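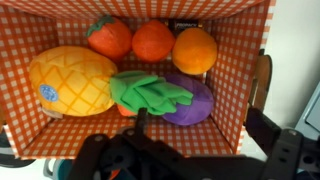

About Closberg

Closberg packs and supplies soft play food for nurseries, infant schools and toy libraries. The range consists of fruit and vegetables in plush fabric, sold by the box or as single replacement pieces. We do not sell to the public directly. Orders come from settings, from local authority buying lists and from two wholesalers.

The company works from one unit on the Drotisach estate. Goods in, checking, packing and returns are all on the ground floor. The office and the sample shelves are upstairs.

What we supply

The current list has 98 lines. Most are single items: strawberries, oranges, pineapples, aubergines and so on. The remainder are boxed sets, spare boxes, lids and laminated sorting cards. Each line has a four-digit code, and the same code appears on the shelf, the packing note and the invoice.

Colour is controlled more closely than size. In a sorting exercise a child has to be able to separate red from orange from yellow at arm's length, so a new batch is compared with a reference piece under daylight lamps before it is accepted. Size varies a little between batches. We do not make the pieces to a common scale, and a strawberry may be close to an orange in bulk. Some settings have asked for true relative sizes; small pieces are harder to grip and are lost sooner, and we have left the patterns as they are.

Boxes

Boxes are cardboard with a printed check lining. Orange and white is the standard check. Other colours are made up for orders of 20 boxes or more, and take longer. The lining covers the floor as well as the walls, as plain board marks quickly once the box is in daily use.

Card was kept after a trial of rigid plastic tubs. The tubs lasted longer but were noisy when tipped out, took up more shelf depth and could not be folded flat for return. A damaged box can be replaced without buying the contents again.

Packing

Long pieces are laid flat at the front of the box and round pieces go along the back wall. Nothing is pressed down. Plush that has been compressed for several weeks in a warm store keeps the crease, and a creased pineapple will generally come back to us. The packer checks the contents against the note, initials it and closes the lid with paper tape.

Sewn-in fabric labels stay on. They should not be cut off by the setting – without the label we cannot trace a batch.

Checking and returns

Every delivery is sampled at goods in. Seams are pulled by hand at both ends and at any point where a leaf or stalk is attached. A failure in the sample means the whole carton is checked piece by piece.

Returned items are sorted into three bins: resell, repair, scrap. Repairs are mainly opened seams and loose leaves. Repaired stock is sold at a lower price under the Plaveten name and is listed separately. In the year to November we handled 2749 returned or exchanged pieces, most of them from toy libraries, where turnover is highest.

Cleaning

Surface clean with a damp cloth and mild soap. Air dry away from radiators. Do not store pieces in a closed box until they are fully dry. The box itself should not be wetted.

Premises and deliveries

Our unit is the second on the left past the Naseri tile warehouse. Vans can turn in the yard; longer vehicles should reverse in from the estate road. Collections are by arrangement – please quote the order number at the hatch. Pallets are not exchanged.

Samples can be viewed upstairs by appointment. There is no lift. Where access is a difficulty we will bring the pieces down to the packing floor.

Page last revised Dec 16, 2021.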